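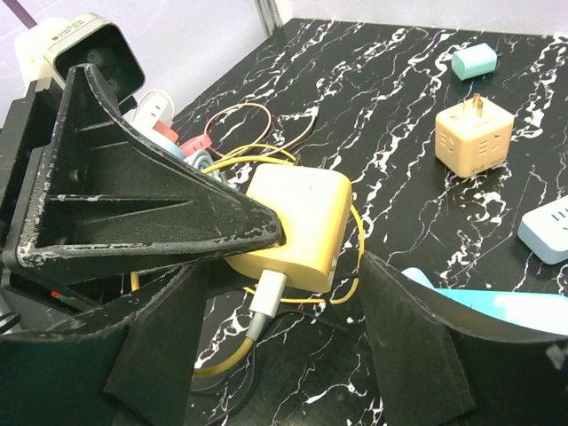 レオニー・フェラン
小型家電回収センター 仕分け担当

2025年6月18日(水)

朝から曇り。レスタニクスの見学会に行ってきた。うちの職場からはわたしとコレット・ピカールさんの二人。忘れないうちに書いておく。

集合は9時半だったが、22番のバスが橋の手前で詰まり、着いたのは9時40分を過ぎてからだった。コレットさんは先に来ていて、受付の椅子で配布資料を読んでいた。名札をもらい、上着をロッカーに入れ、安全靴に履き替える。わたしのサイズがなく、ひとつ大きいのを借りた。午後にはかかとが痛くなったので、次に行くときは自分のを持っていく。

見学者は全部で12人。回収業者が多く、大学の人もいたようだ。案内役はタンデカ・スワネプールさんという方で、話が早く、質問にも短く答えてくれるので助かった。最初の会議室での説明は会社の沿革が中心で、あまりメモを取っていない。コーヒーは薄かった。

10時過ぎに作業室へ移った。思っていたより小さい部屋で、白い壁に沿って台が並び、それぞれにロボットの腕がついている。うちで使うような深いコンテナやベルトコンベアは見当たらない。現場の設備を持ち込む前の段階を見せるための部屋だという。

わたしたちの組が長く見たのは、充電器やケーブルの台だった。天板は黒地に白い大理石のような模様で、白い筋がかなり派手に走っている。その上に電源アダプタやプラグ、ケーブルがばらばらに置いてあった。淡い黄色のアダプタに白いUSBのプラグが挿さったもの、杏色の立方体の旅行用アダプタ、水色の電源タップ。奥に薄緑の小さな円筒も転がっていた。うちに届く箱の中身は黒と白と灰色がほとんどなので、ずいぶん明るい色の集まりに見えた。

コレットさんがすぐに、天板の模様は機械にとって邪魔にならないのかと聞いた。タンデカさんの答えは「邪魔です。だからこの台を使っています」だった。無地の台でうまくいっても、お客さんの現場では傷や汚れやテープの跡が残った台に載せることになる。細い線がたくさんある背景で、ケーブルを見分けられるかどうかを試したいらしい。確かに白い筋と白いコードは、立って見ているわたしでも一瞬迷うことがあった。

操作をしていたのはマンロック・チュウさん。若い技術者で、声が小さく、後ろの人から何度か聞き返されていた。腕の先に黒い樹脂の指が向かい合わせについていて、片方がよく見える位置にわたしは立っていた。指は三角の枠の中が抜けていて、斜めに骨が一本通っている。先はかなり擦れて、縁のところどころで黒い色が剥げ、白っぽくなっていた。展示会で見る機械はいつも新品同様なので、こういう傷のある道具を見ると少し安心する。うちのニッパーと同じだ。

指の中が抜けているのはなぜかと、別の会社の男性が聞いた。チュウさんによれば、物に当たったときに枠がたわみ、角の丸いものでも当たる面が増えるのだそうだ。金属の爪で強く挟むよりも樹脂の外装を割りにくいという話だった。交換は手で外してはめるだけで、予備を引き出しから出して見せてくれた。持ってみたら軽かった。ねじが一本足りないまま戻していたが、あれでよかったのだろうか。

実演の課題は、アダプタをつまんでケーブルごと箱に移すこと。つまむだけなら簡単そうに思えるが、台の上ではケーブルが輪になったり、ほかの物の下に入ったりしている。黄色いアダプタのまわりにも細い黄色のケーブルがゆるく回っていて、本体とほとんど同じ色だった。指をどこに下ろすかで、ケーブルを一緒に噛むかどうかが決まる。わたしは仕事で一日中これをやっているのに、自分がどうやって避けているのか考えたことがなかった。たぶん指先で触って、動くほうを逃がしている。

チュウさんは一回ごとに腕を止め、画面を見てから次に進んだ。速くはない。コレットさんが小声で「わたしならもう三箱終わってる」と言った。それは本当だと思うが、午前の実演は速さを見せるものではないと最初に断られていたので、比べても仕方がない。

途中で失敗もあった。ケーブルが絡んだまま持ち上がり、隣のプラグまで引きずって落とした。チュウさんは慌てる様子もなく、手元の用紙に書きつけて、物を適当に置き直した。置き直し方が適当なのがよかった。いつも同じ並びでやっていたら見学に来た意味がない。大学の人らしい女性が置き方を自分でやってみたいと言い、許可をもらって、コードを何本もぐるぐるにして載せた。それは三回やって三回とも途中で止まった。女性は申し訳なさそうにしていたが、チュウさんはその並びを写真に撮っていた。

カメラのことも書いておく。台の上のほうに白い箱形のカメラがついていて、前の黒いフードの中にレンズが上下に二つ並んでいる。腕の先にも小さいカメラがある。手元のほうは、指の間にある物がよく映る代わりに、指そのもので画面の半分くらいが隠れる。モニターで見せてもらったが、黒い指が大きく斜めに入っていて、ずいぶん窮屈な見え方だった。上からのカメラだけでは足りないのかと聞いたら、指が下りると肝心なところが隠れてしまうので両方要ると言われた。人間も手元をのぞき込むとき首を傾けるから、似たようなことかもしれない。

昼は食堂で定食。鶏肉と豆の煮込み、パン、りんご。悪くない。向かいの席にベルナデット・バルビエさんが座った。ボワイエという解体業者の人で、去年の2月の講習で一度会っているのだが、わたしは名前が出てこず、名札を見て思い出した。ボワイエではもう仕分けの一部を機械に任せていて、レレンという会社の選別機を入れたそうだ。重さと金属の有無で分けるだけなので、ケーブルつきの物はやはり人の手に戻ってくる。ベルナデットさんは、ケーブルは切ってから流すのが一番早いと言っていた。うちは再使用に回すぶんがあるので切れない。そこが違う。

話が長くなり、りんごは食べずに鞄に入れた。

午後は1時から、質問の時間と、希望者が操作を試す時間があった。試す人は手袋を外し、レバーのような装置を握って腕を動かす。わたしもやった。並んでいるあいだ前の人を見ていて、どこで失敗するかはわかったつもりでいたが、自分の番になるとまるで違う。奥行きがつかめない。指先がアダプタに触れたと思ったらまだ手前で、もう少しと思って進めると今度は台に当たって警告音が鳴った。チュウさんが「みなさん鳴らします」と言った。

二度目は黄色いアダプタを狙い、横からゆっくり寄せた。握ったときに手に伝わるものが何もないので、挟めているのかどうか目で見るしかない。持ち上げて箱の上まで運んだところで時間になった。落とすところまでやりたかった。コレットさんはわたしより上手で、立方体の旅行用アダプタを一回で取った。編み物をしているからだと本人は言う。関係あるのかわからない。

こうして人が動かした記録も学習に使うのだと説明があった。わたしの警告音も入るのかと聞いたら、失敗したぶんも分けて残してあると言われた。

質問の時間に出たことで、うちに関係しそうなものを書き出しておく。

まず処理の数。この台では、昨日一日で273点を扱ったそうだ。止めて調べたり、置き直したりする時間も入れての数なので、そのまま能力と考えないでほしいと念を押された。ただ、うちの所長は必ず数字を聞くから、その断り書きも一緒に伝えること。

次に電池。膨らんだ電池が混ざっていたらどうするのか、とベルナデットさんが質問した。今のところこの部屋では電池の入ったものは扱わず、前の工程で人が抜いておく前提だという。モバイルバッテリーは見た目がアダプタとよく似ているので、うちではそこが一番怖い。前の工程で抜けるくらいなら苦労はない、と言いたかったが黙っていた。コレットさんが代わりに言った。タンデカさんは否定せず、テルケントという計画の中で電池の見分けを別の班がやっていて、秋に一度見せられるかもしれないと話した。案内が来たら申し込む。

それから、台の高さと照明。作業室の照明は天井のものだけで、特別なものは使っていないとのこと。うちの仕分け場は西側に窓があり、夕方になると光が台の上まで入る。それについて聞いたら、見に行かないと答えられないと言われた。まともな返事だと思う。見に来てもらう場合の費用は聞き忘れた。これは明日メールする。

会は予定より長引き、午後だけで80分の枠がきれいになくなって、最後の質問は立ったままになった。アンケートを書いて3時前に解散。アンケートの「導入を検討していますか」には「わからない」に丸をつけた。コレットさんは欄外まで使って何か書いていたが、見せてくれなかった。

帰りのバスは空いていた。並んで座り、しばらく今日の話をした。コレットさんは、仕事を取られるという心配はあまりしていないという。それより、機械が取り残した面倒なものばかりが自分のところに来るようになるのが嫌だと言った。絡まったコードばかりを一日中ほどく仕事になったら、肩がもたない。わたしもそこは気になる。今は簡単な箱と面倒な箱が交互に来るから息がつける。所長への報告にはこれも入れたい。どう書けば不満に聞こえないか、コレットさんと相談すること。

センターには寄らずに帰宅。靴下を脱いだら、かかとに水ぶくれができていた。絆創膏を貼った。

夕飯は昨日のスープの残りと卵。食べたあとで鞄からりんごが出てきた。

夜、台所の引き出しを開けたら、使っていない充電器が何本も絡まっていたので、試しに目をつぶってほどいてみた。つまんで、引いて、引っかかったほうを少し戻す。やはり触りながら決めている。途中で電話が鳴り、半分ほどいたところでそのままになっている。

明日すること。報告書の下書き。タンデカさんに訪問費用の件でメール。ベルナデットさんに選別機の資料を頼む。借りた資料のうち一冊は返却用なので、コレットさんの分と一緒に封筒に入れる。早番なので6時起き。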